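Stop Calling My Power Bill Simple

My electricity supplier, Beltano, sent me a letter last December to tell me my tariff was being "simplified." I love that word. I've been simplified by three different energy companies now and every single time I've ended up paying more!

The old plan had a daily charge and a unit rate. The new one has a daily charge, two unit rates, a loyalty credit that shows up every 6 months, and something called a balancing adjustment. I read the letter at the kitchen table, then read it again, then called the number at the bottom and sat on hold until my coffee went cold. 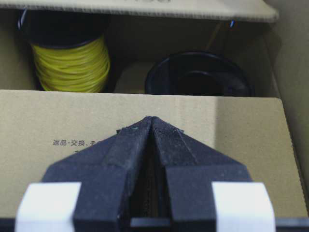

A spool of yellow wire and a black one in a cardboard box.

So I did what we're always told to do and shopped around. Govix quoted me $181 a month. Ploltura quoted $275 for the same house and the same usage (I gave them both the same old bill). How can two companies selling the exact same stuff down the exact same lines be that far apart? I asked the guy at Ploltura and he said their price "reflects the whole customer journey." I don't want a journey. I want the lights on.

And before anyone writes in — yes, I know wholesale prices go up and down, and yes, I know the network has to be paid for. Fine. Put it on the bill in plain words and I'll grumble and pay it.
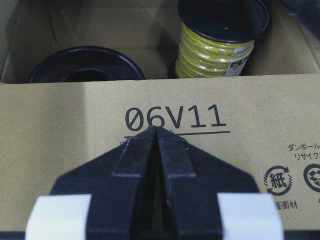 What gets me is how much work lands on the customer. The regulator keeps saying we should switch more often, as if we all have a free evening and a spreadsheet. My neighbors over on Shevchuk Street have been with the same supplier for years and they're paying for it, quite literally, every month. Why should being busy, or old, or just bad with forms cost you extra?

I'd make every supplier offer one basic plan, with one rate and one daily charge, and print it on page one of the bill. Let them sell the fancy stuff on page 5 to whoever wants it. I'm going with Govix for now, and I've already put a note on the fridge to check the rate again before winter.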